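Notebook — shelf edge trials, November 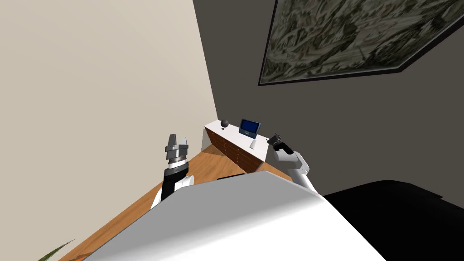 Second round of the edge-strip test for Dunleavy. Strip A (Cloteck, soft) let go at 42 N, strip B held to 60. Santeri wants a taller lip; I think the glue is the weak part. What we care about is the small thing stood right at the edge, like the white cylinder on the end of the cabinet, and a tall lip makes those awkward to pick up. Cut 177 mm samples of B next, cure overnight, pull again at 9.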